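Which robot hand is the best grabber? I wanted to find out, so I tried two of them inside a computer, where dropping stuff makes no mess at all!

A gripper is a robot's hand. Mine, the Rirano, has just two fingers, with a light gray pad on the inside of each one. The other one, the Broveden, has three. I gave them 80 tries each at picking up a pretend block.

My favorite view is the one from right behind the fingers – it's like riding on the robot's wrist. 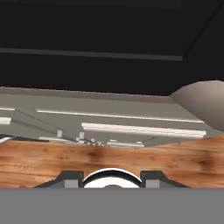
The Broveden won by 16 grabs, but I still like two fingers best. Try it yourself – pick up a grape with two fingers, then three!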